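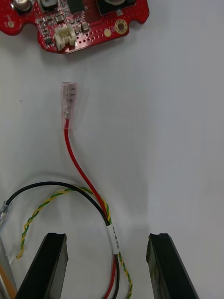 The wiring bench from the wrist camera: red board at the top, labeled wires between the two gripper fingers.

Open Day at Vidham: Your Questions

Hi! I'm Samah Kabbaj, I run the Saturday open day at the Vidham robot workshop, and I also answer the email, so I've seen every question on this page plenty of times. Have a read before you write to me. If yours is missing, send it anyway and I'll add it.

When is it, and when should I show up?

Saturday, doors at 10 in the morning, and we shoo everybody out at 4. The wiring demo starts every hour on the hour, with a break at 1 so that we can eat. Mornings are quieter. If you want to stand close and ask a lot of nosy questions (please do), come for the 10 or the 11 o'clock.

Do I need a ticket?

Yes, but it's free. We cap the day at 500 people, and each demo takes 30. You pick your slot when you sign up. If you get here and wish you'd picked a different one, go ask Doaa Benjelloun at the front desk. She can usually swap you unless it's the 2 o'clock, which fills up first every year.

What will the robot be doing?

Handling wires! I know, last year we had the big arm stacking crates and it looked great from the back row. This one is smaller and slower, and I like it a lot more. The arm is called Piker, it has a two-finger gripper, and the job is to pick up a wire with a connector on the end and bring it over to a circuit board. You'll see a red wire with a clear pinkish connector, a black one, and a twisted yellow and green pair, all on a plain white surface.

That sounds easy. Is it?

For you, sure. You've been untangling phone chargers for years. For a robot a wire is a pain, since it bends wherever it feels like bending and never lies the same way two times in a row. A crate is a crate. Come watch Piker go for a wire that has sprung into a loop and I think you'll end up rooting for it. The whole room did at our practice run, me included, pretty loudly.

Will it work every time?

Nope. Expect a few drops and some missed grabs. When that happens Jozefína Ondrejka, who runs the demo, stops the arm and talks you through what went wrong before she starts it again. Those bits tend to get the best questions, so we don't rush past them.

How can I see anything that small?

There's a small camera down at the wrist, and we put its view up on the big screen behind the bench. You get the tips of the fingers at the bottom and the work in front of them, close enough to pick out the little holes all over the board. Sit where you like, the screen is easy to see from every row. The front row gets the sound of the motors too, which my nephew says is the whole point.

Is the board plugged into anything dangerous?

No. The demo runs without any power to the board, and the arm itself moves slowly behind a low barrier. Please keep hands, bags and small cousins on your side of it.

What are the little labels on the wires for?

People! Once you've got a dozen wires on a bench, you want to know which is which without tracing each one back to where it came from. There's a white sleeve around the red and black ones where they meet up. The print is tiny, so don't worry if you can't make it out on the screen.

Can my kids try it?

Yes, from age eight and up. After each demo we open the practice table, where Nabila El Fassi lets people drive a second gripper by hand with a pair of levers. Turns are short and the line moves fast. Younger kids get the sorting game next door, and I've watched grown adults refuse to leave that one, so you may have to wait your turn.

Can I take pictures?

Go for it. No flash during the demo, please, it messes with the camera. Tripods stay in the hall.

Where do I park?

The Nukport lot across the street is open to visitors all day. Our own lot has only 15 spaces and we keep those for folks who need to be near the door. Bus 29 stops right at the corner.

Is there food?

Coffee, tea and sandwiches in the hall from 11. The flatbreads from El-Sayed are back and they sell out early. Please leave drinks outside the demo room.

Is the building accessible?

It's all on one floor, and there's room for wheelchairs at both ends of the front row. The practice table goes up and down. If you'd like a quieter visit, tell us when you sign up and we'll put you in the 10 o'clock with the hall music turned off.

I'm a teacher. Can I bring my class another day?

I'd love that! Weekday visits are handled by Hanane Ramadan, and she's already booking for after the summer. Give her the age of the group and how many are coming, and ask for the wire demo if you want it. It needs a bit of setting up.

I can't make it. Will you do it again?

We're planning another one in August, same room, probably with a different job for Piker. Sign up for the mailing list at the desk or by email and you'll get the date when I do.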